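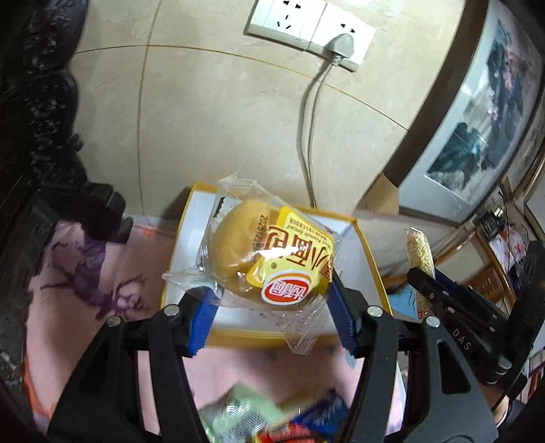

Bread is a food that most of us buy without thinking, and for this reason I chose it as the subject of my report for the course Food and Everyday Life. My question was simple: why does some bread stay soft for weeks, while the loaf from the bakery is hard after two days? At first I wanted to write only about the recipe. After the first reading I understood that the wrapper is also a part of the answer. A small round roll sold in its own clear plastic, with a yellow label inside that says "small french bread" in English and 小面包 in larger red characters, belongs to one family of bread. A baguette in a paper sleeve belongs to another family, even if both carry the word "French" in their name. In this report I compare these two families, and I describe a small test which I made at home in December.

Search this site Go

1. Background

When bread leaves the oven, it starts to become stale. Many people believe that stale means dry, and I believed it too before this project. But bread can become stale even in a closed bag where no water can leave. The main reason is in the starch. In the oven the starch takes in water and becomes soft. When the bread cools, the starch slowly goes back to a more ordered form, and the crumb becomes firm. This process has a long name in the textbooks, retrogradation, but I will call it firming in the rest of the report.

Temperature has a strong effect on firming. It goes fastest at the temperature of a refrigerator, and it almost stops in a freezer. So the habit of my family, to keep the bread in the refrigerator, is good against mold but bad for softness. Warming the bread again can make it soft for a short time. My grandmother knew this without any textbook. She put a little water on the old loaf and gave it ten minutes in the oven.

The second process is the movement of water. In a fresh baguette the crust is dry and the crumb is wet. Water goes from the crumb to the crust, and from the crust to the air. If the baguette is in paper, the crust stays crisp for some hours, but the whole loaf dries quickly. If it is in plastic, the water cannot go out, and the crust becomes like leather by the evening. A soft roll does not have this problem, as it has a thin crust that is meant to be soft from the beginning.

The third process is mold. Mold needs water and air, and its spores are everywhere in a kitchen. A bakery loaf gets spores on its surface when it cools and when it is cut. A packed roll can get them too, and therefore factories try to keep the time between the oven and the wrapper clean and short.

2. Two kinds of recipe

The classic baguette has only flour, water, salt and yeast. It has almost no fat and no sugar. The packed soft roll normally has sugar, fat, and often milk powder or egg. Sugar holds water. Fat makes the crumb tender and slows down the firming. Some producers also use emulsifiers, which work together with the starch, and a preservative against mold.

I talked on this subject with Ismael Lacerda, who bakes at the Setomville market hall. He does not like it when people call the soft roll "false bread". In his opinion it is a different product with a different job. "A baguette is for the next meal," he told me. "A sweet roll is for the bag, for the train, for the child who is hungry at four o'clock." He also said that his own milk rolls stay good until the third day, but his baguettes he would not sell even on the next morning.

3. My test

I wanted to see the difference with my own hands. I baked two doughs in our kitchen in Wostberg on a Saturday. The first was a lean dough with flour, water, salt and yeast. The second was a rich dough, where I added sugar, butter and milk. From both doughs I formed rolls of 90 grams, so that the size would be equal. One part of the rolls went in paper bags and one part in closed plastic bags. All of them stayed on the same shelf, away from the window.

I did not have a machine for measuring softness. My teacher, Yvette Gill, suggested a simple method: put a weight on the roll for one minute and measure how far it goes down. For the weight I used a jar of honey with a mass of 760 grams together with the glass. I repeated this at the same hour of the evening for 7 days, each time with a new roll.

The rich rolls in plastic stayed soft the longest. On the last day they were firmer than on the first, but my brother still ate one with jam and did not complain. The rich rolls in paper were too dry on the third day. The lean rolls in paper were the best of all on the first evening, with a crust that made a noise, and on the second evening they were already hard. The lean rolls in plastic were a surprise for me. They did not lose their water, but the crumb became firm anyway, and on the fifth day I found a small green point on one of them. I stopped this group there and threw the rest away.

This agrees with the theory in part 1. Plastic keeps the water in, but it cannot stop the starch from firming. For that the recipe must help also.

4. The question of waste

A wrapper for each roll means more plastic for the same quantity of bread. This was the main criticism from my classmate Sheldon Petrenko when I presented my first draft, and I think he is right to ask. On the other side, bread is one of the foods that households throw away very often, and a roll that stays good for a long time has a better chance to be eaten. I could not find a clear answer to which effect is bigger. It depends on how people live. A person alone who eats one roll in the morning may waste less with single packs. A family of five will finish a whole loaf before it is old, and for them the single wrapper is only garbage.

In Flomness, where my aunt lives, the Sabbagh bakery sells yesterday's bread for half of the price in the first hour after opening. My aunt goes there for it and makes bread pudding or soup with croutons. I mention this as one solution which needs no new packaging – only a shelf and a price sign.

5. Weak points of my work

The test was small. My oven is hotter at the back, so the rolls were not all baked equally. I used a different roll each evening, and the difference between two rolls can be bigger than the difference between two days. I also tested no roll from a factory, only my own imitation without preservatives or emulsifiers, so I cannot say anything exact about how long a bought one stays soft. If I repeat the project, I would add a group in the freezer and a group in the refrigerator, to see the effect of temperature.

6. Thanks

I thank Yvette Gill for the method with the weight, Ismael Lacerda for his time on a busy morning, and Ghislain Turcotte, who corrected my English in the first three parts. The mistakes in the other parts are mine.

Last updated: December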